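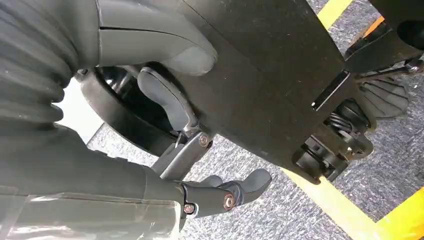
Clutch Wear in Shared Cars: A Term Project Report
Vehicle Systems II, Votmont Technical College
Submitted March 1, 2021

Our group set out to learn whether a cheap shift light saves clutches. The Malholm car share still keeps 18 manual hatchbacks, apparently out of stubbornness, and agreed to let us log their trips. We started in October with high hopes and a box of Soliman data loggers, two of which arrived dead.

Method

Each logger read engine speed and road speed from the diagnostic port. Slip was worked out from the gap between the two, once we had the gear ratios right. We did not have the gear ratios right for the first month. The service manual lists a five-speed, and some of the cars have a different final drive that the manual prefers not to discuss.
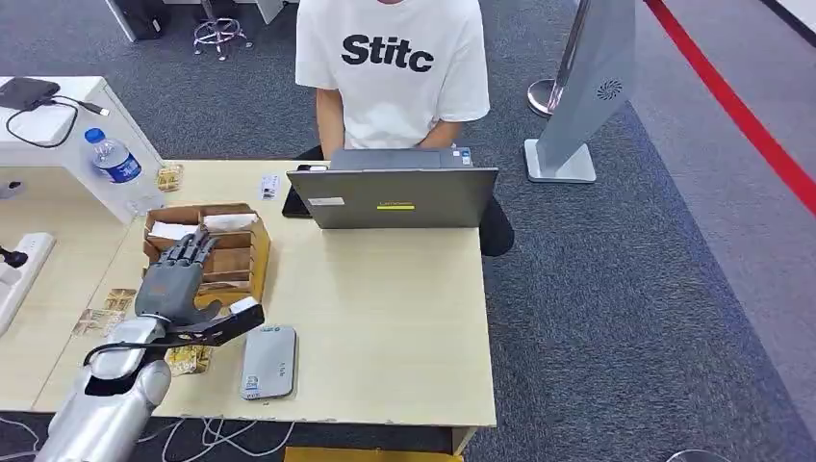
After throwing out trips under a mile and one very long trip in which the car seems never to have left second gear, we had 1387 trips to work with. Half the cars got the shift light and half did not.

Results

Drivers with the light shifted up earlier. They also slipped the clutch for just as long when pulling away, which is where most of the wear happens. The light had nothing to say about that, and in fairness we never asked it to.
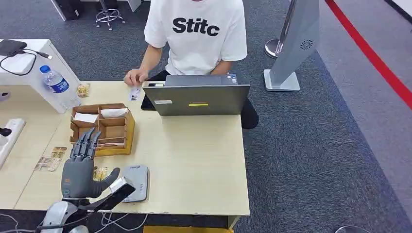
Hills were the bigger story. Of the worst trips for slip, 83 percent included the Flullgate ramp, a steep climb with a stop sign at the top. Moving the sign would probably do more for the fleet than our whole project, and the city has not returned our email.

Problems

The logger clock drifts. Two cars spent a week in the future and had to be lined up by hand against the booking records.
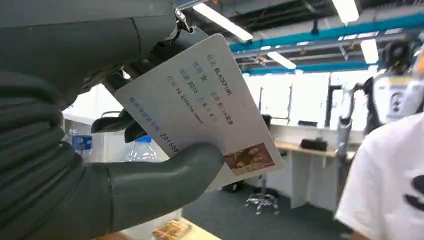
Figure 1. White card held in the gripper.

Next Steps

We would like to repeat the test with a buzzer tied to slip time. The car share has asked how loud it would be.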